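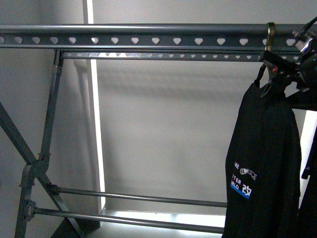

October, madder again, evening

Started writing this with orange fingers, so excuse the thumbprint on the facing page. I have been wanting to do the three-bath madder test properly since the spring, and today it finally happened, and I am so pleased with what came out of the first pot that I've been walking over to look at it every few minutes instead of washing up.

The question, for anyone picking up this notebook cold: does our tap water dull the reds, and if so is it the water's fault or the heat's? Catalina has always said heat. I have always said water. We have both been saying it over tea for so long that it seemed time to use up some wool.

Wool is the Plokance two-ply, the creamy one, same cone as the weld samples from the page with the coffee ring. 160 g total, wound into skeins and split between the 3 pots as evenly as I could manage. Scoured last night with the plain soap, cooled overnight in the bucket, rinsed this morning. It took a lot more rinsing than the last cone. There must still be spinning oil in it, because the first water went the color of weak tea with milk.

Mordant was alum with a little cream of tartar, done in one big pot so that nobody can argue with me later about uneven mordanting. (Catalina will argue anyway.) Brought it up slowly, held it, turned off the heat, and left the wool to sit in it through lunch. I do think the sitting matters as much as the heating. The skeins that came out of the alum early in the summer batch were always the streaky ones.

Root is the Olmedo madder, whole, from the paper sack. I chopped half with the garden pruners and then lost patience and put the rest through the old coffee grinder. Note to self: grind it all. The chopped pieces were still giving up color long after the ground root had settled, which makes the timing a mess. Also the ground stuff smells wonderful, sort of like a cellar full of carrots. Soaked it in cool water, poured off the first yellowish water, kept that in a jar for a peach bath later, and divided the wet root between the pots.

Pot A: rainwater from the barrel. Held at 60 °C.
Pot B: tap water. Held at 60 °C.
Pot C: tap water, allowed to go up to a simmer and stay there.

So A against B tells us about water, and B against C tells us about heat. Melaniia pointed out that I should have had a fourth with rainwater simmered, and she's right, but we only have 3 pots that match and I didn't want to bring the dented one into it.

What happened

A was the slow one. For the first stretch it looked like I'd done nothing at all, a sort of apricot, very pretty but not what you buy madder for. Then I turned my back to label the jars and it had gone coral. It kept climbing from there, very gently, and when I lifted a strand to check against the light it had that glow I only ever get when the temperature behaves. It's a warm coral, softer than brick, and if I could wear one color for the rest of my life I think it would be this.

B went red! Properly red, sooner than A and deeper the whole way. I did not expect this and I'm writing it down while I'm still annoyed. The water out of our tap is hard enough to fur the kettle in a week, and I had convinced myself that was why the reds last winter were so sulky. B is the best red either of us has had out of this root. I pulled a strand from A and a strand from B and laid them side by side on the windowsill, then swapped them and made Melaniia pick without knowing. She picked B straight away.

C started out like B and then turned. I caught the change as the simmer got going: the red began to go toward rust, and then toward a brown I would call fox if I was feeling kind. It's a good brown. It would look lovely next to the walnut. It is no use to anyone who was asking for red.

So the score is that Catalina was right about the heat and I was wrong about the water, and worse than wrong, I had it backwards. The hardness seems to help. I went and looked in the old Clullard dye notes Melaniia photocopied for us, and sure enough there's a line in there about putting a handful of chalk in the madder vat. I have read that page many times. I had even underlined the sentence after it.

Things I'd do differently

Use the long thermometer in all the pots and not just in B. I was carrying it from one to the next and rinsing it in between, and A certainly dipped while I was fussing over C. It recovered but I can't say how low it went.

Put the root in a bag. I keep telling myself loose root gives better contact and then I spend the evening picking bits out of the yarn with tweezers. An old pair of tights would do it.

Tag the skeins before they go in the pot, with something that takes the heat. I used cotton string with knots, one for A, two for B, three for C, and it worked fine until the string in C dyed itself exactly the same color as the wool. Tying the tags through the little hearts punched in the drying rack rail is all very well once they're out, but they have to survive getting that far.

Write the start times down at the start. What I have is a column of times on the back of a seed packet, and 2 of them can't both be right.

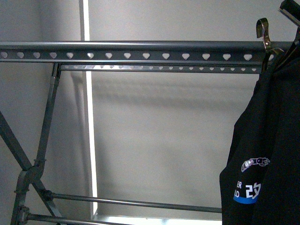 NEXT BATHS

Chalk test. Same root, rainwater in all the pots, one left plain and the others with a small pinch and a larger pinch of chalk. If the plain one comes out coral and the chalky ones come out like B, I'll consider it settled. Catalina has offered to weigh the chalk, having seen what I mean by a pinch.

Westidthorpe water. Melaniia is over that way to see her sister and has promised to bring back a couple of jerrycans. It's moorland water and very soft, and so brown in a wet month that you'd take it for tea already. I have no idea what that will do to a red and I can't wait to find out. Iron is the worry. If there's any amount of it in there the whole lot will sadden, but a saddened madder is a handsome purple-brown and I wouldn't say no to a sweater in it.

Exhaust baths. All the pots still have color in them. I strained A and B together and dropped in the leftover bits from mordanting, no heat, lid on. They can stay there till I remember them. C I've kept separate as the brown might be useful over a weak indigo.

Peach jar. The first water from the soak is sitting on the shelf with a saucer on top. Somebody has already asked if it's juice. It is NOT juice, and I've now written so on masking tape.

Lightfastness. Wound a few turns of each color on a card, covered half with foil, and taped it in the south window next to the weld card. Told everyone to leave the blind up. Will look again when the clocks have gone back and the light is worse, then leave it through to summer for a proper answer.

Washfastness. First rinse ran pink for A and B and hardly anything for C. I want to leave them a few days before the soap, as the last lot seemed to hold on to more color when they'd been left to rest. I have no evidence for that beyond one pair of mittens.

Supplies: more alum, litmus strips, a second long thermometer, tights. Ask Plokance if the next cones can come without so much oil. The Olmedo sack is less than half full and I'd like to buy from the same harvest if they still have any, otherwise the chalk test won't compare with today.

Late addition: Catalina came by, looked at B under the lamp, and said she'd like enough for a hat. She was very gracious about the heat. She has also put a large tick next to her name on the whiteboard.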